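# Skovia tabletop set

Stills of a pale, off-white work table, kept for surface-cleaning checks. Release: September. 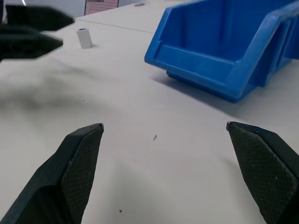 ## Contents

- `stills/` – 300 files, JPEG
- `notes.csv` – one row per still, with columns for seams, flakes and small marks

## Labelling

A joint between two table panels is `seam`. A loose chip or flake is `debris`, whatever its size. Shadows are not labelled. Faint marks go under `mark_minor` – see row 156 for a borderline case.

## Contact

Bok-nam Son, Kondwood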